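October 30, 2021

Rain all morning, so I stayed in the shed office and gave the day to the arms. The left gripper on the Gatti has been closing late since we put the new pads on it, and I wanted that sorted before I leave for Pladcombe. Got in early, made tea, forgot the tea.

Started with the real one. Locked out the supply, took the cover off the left wrist and checked the cable run. One of the ties had crept down and was pulling on the encoder lead whenever the wrist rolled past halfway. Cut it off, put in two new ones with more slack, and rolled the joint by hand to both ends. No tugging now. There was also grey dust in the finger slides, more than I expected for 900 hours. Wiped them out with a dry cloth and put a smear of grease on each. I had been going to order new slides from Stoltia but these will do until December.

Wrote the change on the card inside the cabinet door. The last entry before mine was in pencil and I could hardly read it. Have put a pen on a string in there.

Powered up, homed both arms, ran the open and close routine on the left. Better, but still a touch behind the right. That had me thinking it was the closing delay in the settings file and I did not want to go fishing for it on the real machine, so I moved over to the simulator after lunch (leftover pumpkin soup, second day, improving).

Loaded the drawer room in Conosden, the one with the coloured chest in the corner and the space picture on the wall. It is a good one for this job, with handles at all sorts of heights. Brought the left gripper up to the front of the chest and kept the right one out to the side, empty, so I could compare the two. 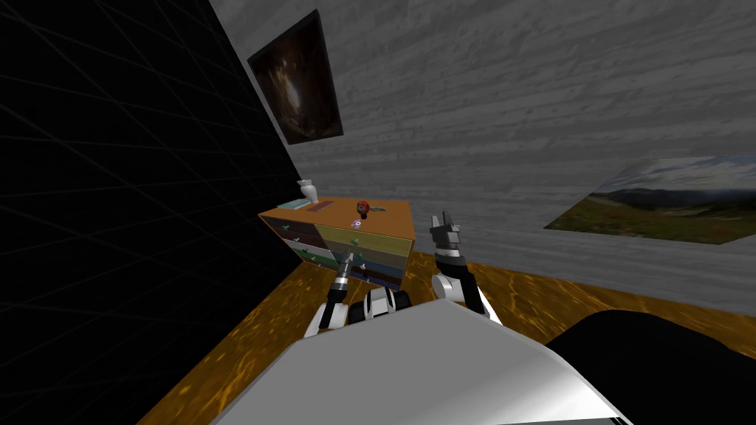 Afternoon, settings

Found it fairly quickly once I looked at the two files side by side. The left gripper had a closing delay of 9 and the right had 2. Somebody, very likely me, raised it when the old pads were sticking and never put it back. Changed the left to match, saved it under a new name and kept the old file in case.

Ran the close routine in the simulator for over an hour with the log going. The commands go out together now. The simulator knows nothing about grease or cable ties, so I copied the file across to the real controller and did it all again at slow speed with my hand on the stop. Left and right shut together as near as I can see -- then again at normal speed, same result.

Did not get to the base bolts. The torque wrench is still at the other site and I am not doing them by feel. Also the fan in the controller has started a faint tick on start-up. It goes away once warm. Have written it on the card.

To do before Pladcombe: bolts, fan filter, print the new settings and put them in the folder, throw out the old pads.

Rain stopped at five. Walked home the long way by the creek, which is up to the second step. Toast for tea.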